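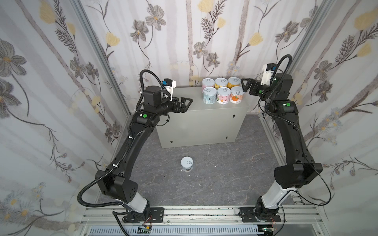
The Lamp Room at Roltier

The Lamp Room at Roltier is a novel by Dinesh Shetty, set in a small harbour town over the course of one wet summer and the winter that follows it. It is the second of his three Roltier books, and most readers come to it first, which does no great harm, as the story stands quite happily on its own and the few people carried over from the earlier book are introduced again with some care.

Plot

The story opens in August, when Bisix, a girl of fifteen with an unusual name and a great many opinions about it, is sent to live with her great-uncle in the old lighthouse keeper's house. The lighthouse has been dark since before she was born. Her great-uncle, known to everyone in the town simply as D'Souza, still climbs to the lamp room every evening at 6 and writes a line or two in the log, although there is no longer anybody to whom the log might be sent.

Bisix begins reading the old volumes out of boredom, and then – by slow and rather lovely degrees – out of something closer to hunger. She finds that one winter is missing altogether. Much of the middle of the book follows her from door to door as she asks the older people of Roltier what they remember of it, and each of them tells her a slightly different story about a boat called the Skuvis and the night it failed to come home.

The last part is told by D'Souza himself, in the form of the missing pages. Readers who dislike having an ending given away may wish to skip to the next section, though Shetty lets the main fact slip quite early on: the lamp was lit that night, but late, and D'Souza was the man who lit it.

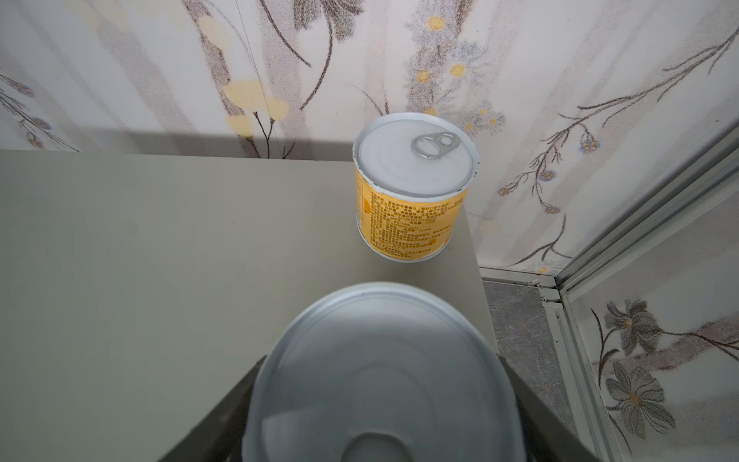

Style and themes

Shetty writes in long, easy sentences and is fond of wandering off to tell us about a cousin's wedding or the proper way to mend a net. Some readers have found the first 100 pages slow for this reason. Others hold that the wandering is where the best of the book lives, and it is certainly true that several of these little side stories come back later on with a good deal more weight than they seemed to carry the first time.

Guilt is the plainest of its themes, along with the question of who gets to keep a town's memory and what they may leave out of it. The log entries grow shorter as the book goes on, so that the final one is a single word. Weather matters throughout, and there is hardly a chapter that does not begin with the wind.

Publication and reception

The book first appeared in a printing of 1000 copies and found its readers slowly, mostly through reading groups and school libraries. The critic Ramesh Tripathi wrote a long and generous essay on it, in which he called D'Souza "a man who has mistaken tidiness for peace", and the phrase has been borrowed by a good many student essays over the years. He was less taken with the chapters set at the school, which he thought belonged to a lighter book.

A stage version, in which Bisix and the young D'Souza share the lamp room without ever seeing one another, leaves out the school entirely.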